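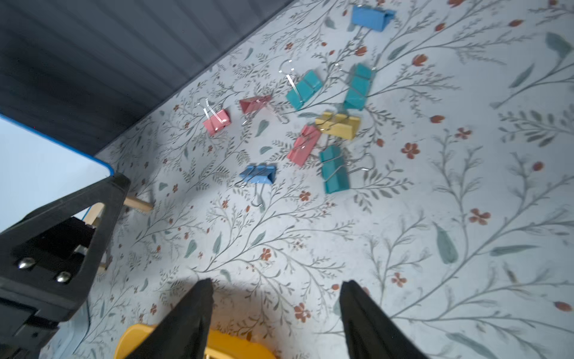 Graltimico support wrote back that the clips can be exchanged, but first they want to know how many sheets we put in each one and whether the handles were folded down while the papers were in the box.

My answer, 2021-09-22: We clip 24 sheets of normal copy paper, sometimes 40 when the report has its annex. With 24 there is no problem. With 40 the clip holds at first, and after one night in the box it has moved to the corner of the pile. The handles are always folded flat, otherwise the lid does not close.

Second reply from support: this size is meant for 16 to 24 sheets. For 40 they advise the next size up, or two clips on the short side.

Tried since then:
Two clips on the short side, 40 sheets — holds well, but the pile becomes thick at one end.
One clip in the middle of the long side — slides again.
Colour makes no difference. I asked this because my colleague was sure the yellow ones are weaker.

I have ordered 5 of the larger clips from Plulbridge for the annex reports. The small ones we keep for the short papers.

Status: open until the larger clips arrive.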